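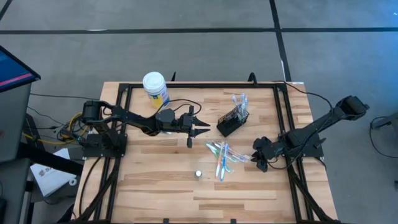
Sourdough discard crackers are my answer to the jar that keeps growing in the back of my fridge. I've been making them most weekends since March, and I finally have enough notes that aren't smeared with oil to share. You need a surface you can roll on, first of all. A butcher-block top like this one, with the strips in cream and tan and medium brown, is my favorite look in the world, but I still put parchment down before I roll anything this thin! Cracker dough sticks to wood like crazy once the salt starts pulling moisture out of it.

## The dough

I use a cup of discard straight from the fridge, a cup of flour, a quarter cup of olive oil and a good pinch of salt. Mix it with a fork, squish it into a ball, wrap it up and let it rest for 60 minutes. I used to skip the rest and then wonder why the dough kept springing back at me like a rubber band. (It's the gluten. It wants a nap.)

If your discard is really runny, add flour a spoonful at a time until the dough feels like soft clay. Mine never comes out the same twice, so I go by feel.
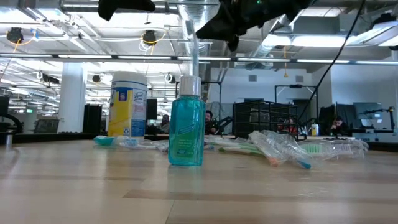
Old discard is sour, and I mean that in a good way. The week-old stuff tastes almost like cheddar once it's baked. If there's gray liquid sitting on top, I pour it off for crackers, but anything pink or fuzzy goes straight in the trash, jar contents and all.

## Rolling it thin

Cut the dough in half and keep the other half wrapped. Roll it between two sheets of parchment until you can almost see the counter through it, then peel off the top sheet and slide the bottom one right onto your baking pan — no lifting, no tearing, no bad words.

My friend Vilja Rissanen rolls hers through a pasta machine and they come out gorgeous, like something from a fancy shop. I tried it once and spent the evening picking dried dough out of the rollers with a toothpick, so I'm sticking with my pin.

- Brush with a little oil, then sprinkle the seeds. Seeds on dry dough end up all over the oven.
- Press the seeds in with the pin, one light pass.
- Score with a pizza wheel before baking. Don't worry about straight lines.
- Prick every cracker with a fork or they puff up into little pillows. 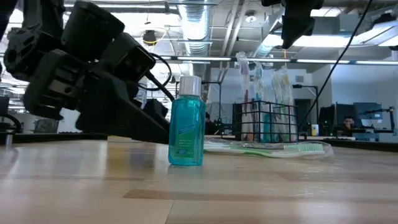

The edges always brown first. I bake at 350°F for 20 minutes, but I open the door halfway through, snap off the outside ones that are ready and put the rest back in. Turn the pan while you're at it. My oven has a hot corner on the left and I have ruined many, many crackers finding that out.

## Keeping them crisp

Let them cool all the way on a rack before they go in a jar. If they go soft after a few days, five minutes in a low oven brings them right back. I keep mine in a tall Otine jar with a rubber seal, and they last a week, though at our house they're usually gone by Friday.

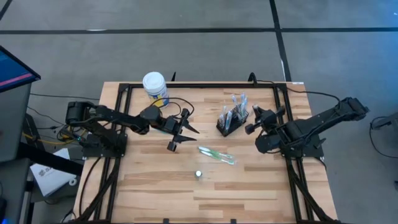

*271 words left to go, if you skip the flavors*

## Flavors I keep making

Rosemary and flaky salt is the one everybody asks for. Chop the rosemary super fine or it pokes you in the gums. Everything-bagel mix is great too, but leave out the salt in the dough, because that mix is salty enough already!

Smoked paprika with a little garlic powder is my soup cracker. I stir the spices into the oil before it goes in the bowl so there aren't any orange clumps. And for a sweet batch, swap the olive oil for melted butter and dust the top with cinnamon sugar in the last few minutes. Any earlier and the sugar burns.

You can freeze the dough, too. Flatten it into a disk first so it thaws faster, and move it to the fridge the night before you want to bake.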